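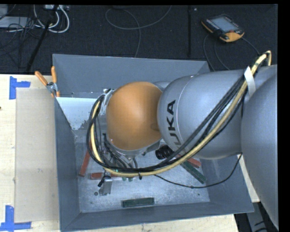 斜めの壁をもつ金属の箱と、木の作業台の使い方について
Kaczmarczykプロジェクト実習　最終レポート
提出日：2019年4月28日

1. はじめに

私たちの班は、工房で部品を入れる箱について調べました。箱は灰色の金属でできた、上が開いている四角い箱です。壁は板金で、まっすぐではなく、斜めになっています。箱は明るい色の木の台の上に置いて使います。

最初、私はこのテーマは小さすぎると思いました。箱はただの箱で、部品を入れて出すだけのものだと考えていたからです。しかし、前の学期の11月に、Mallovの工房で部品の仕分けを手伝ったとき、ある箱では楽に取れる部品が、別の箱ではなかなか取れませんでした。部品は同じで、箱の形だけが違いました。このレポートでは、箱の壁の形、箱の底に残る部品、そして箱と台の関係について書きます。

2. 目的

目的は二つあります。一つは、斜めの壁の箱とまっすぐな壁の箱で、手で部品を取り出すときの違いを調べることです。もう一つは、木の台に金属の箱を置くとき、台の表面を傷つけない方法を考えることです。

3. 使ったもの

比較のために、まっすぐな壁の箱も用意しました。これはGrillevwoodという木工の店から借りた箱で、底の広さは斜めの壁の箱とだいたい同じですが、完全に同じではありません。この点は結果を読むときに注意が必要です。

中に入れる部品は、ボルト、平らな金具、短いパイプの混ぜたものです。部品の全体の重さは2,185 gでした。実験の途中で平らな金具を少し足しましたので、後半の重さは2,262 gです。本当は最初から最後まで同じ重さにするべきでした。途中で変えた理由は、平らな金具が少なくて、角に残る様子がよく分からなかったためです。

台と箱の間に敷くものとして、フェルト、薄いゴムの板、Fidicoという滑り止めシートを使いました。

4. 方法

部品を箱に入れ、手で軽く広げてから、片手で一個ずつ取り出しました。箱の中を見ながら取りますが、もう一方の手で箱を押さえてはいけないという規則にしました。取り出しの記録は、箱ごとに300回です。一回で取れなかったときは「失敗」と書き、部品の種類と場所（中央、壁のそば、角）もノートに書きました。

取る人によって手の大きさが違うので、班の全員が両方の箱で同じ回数を行いました。疲れると結果が悪くなりますから、途中で休みを入れました。

敷物の試験では、部品を入れた箱を台の上で前後に押し、その後で木の表面を見ました。さらに指で触って、線のような傷があるかどうかを確かめました。

5. 結果

5.1 壁の形

中央にある部品は、どちらの箱でも同じように取れました。違いが出たのは壁のそばです。まっすぐな壁の箱では、平らな金具が壁に立って寄りかかり、指が壁と金具の間に入りません。爪で倒してから取る必要がありました。斜めの壁の箱では、金具は壁の上に寝るようになり、上から指でつまむことができました。また、ボルトと短いパイプは斜面をすべって底の方へ動きましたので、壁のそばに残る数が少なくなりました。

一方で、斜めの壁にも悪いところがあります。部品が底に集まると、重なりやすくなります。特に短いパイプの中にボルトの先が入って、二つが一緒に持ち上がることがありました。この場合は失敗として記録しました。まっすぐな壁の箱では、この失敗はあまり見られませんでした。

5.2 角

角はどちらの箱でも難しい場所でした。斜めの壁の箱では、二つの斜面が合うところに細い谷ができます。小さいボルトはこの谷に沿って並び、向きがそろいます。向きがそろうのは良いことですが、指を入れる場所が狭いので、最後の数本を取るには時間がかかりました。

5.3 台の表面

敷物がないとき、箱を押すと木の表面に細い線が付きました。箱の下に金属のくずが入っていると、線は深くなります。フェルトでは傷は見つかりませんでしたが、箱が動きやすく、片手で作業するときに困りました。ゴムの板は箱がよく止まりますが、外した後、台に少し暗い跡が残りました。この跡は布でふいても全部は消えませんでした。Fidicoのシートは箱が止まり、跡も見えませんでした。ただし、シートの穴に細かいくずがたまりますので、毎回はたいて掃除をしなければなりません。

6. 考察

斜めの壁が役に立つかどうかは、部品の形によると思います。平らな部品が多いときは、斜めの壁の方が使いやすいです。パイプのように中に穴がある部品とボルトを一緒に入れるときは、先に種類を分けた方がよいです。箱を変えるより、入れ方を変える方が早い場合もあります。

音についても一つ書きます。これは計画にありませんでした。金属の箱に部品を落とすと大きい音がしますが、フェルトの上では音が少し柔らかくなったと班の全員が感じました。測定器を使っていないので、結果の章には入れませんでした。

実験の問題点は、部品の重さが途中で変わったこと、二つの箱の底が完全に同じではないこと、そして敷物の試験の期間が5日しかなかったことです。ゴムの跡は、もっと長く置くと濃くなる可能性があります。

7. 今後の課題

壁の角度を変えた箱を厚紙で作り、どの角度から平らな金具がすべり始めるかを調べたいです。厚紙と金属では表面が違いますので、内側に薄い金属の板を貼る必要があると思います。角の谷については、丸い形の小さい部材を入れて、谷を浅くする案が班の中で出ました。まだ図面だけで、作っていません。

借りた箱はGrillevwoodに返しました。Fidicoのシートの残りは、Mallovの工房の棚に置いてあります。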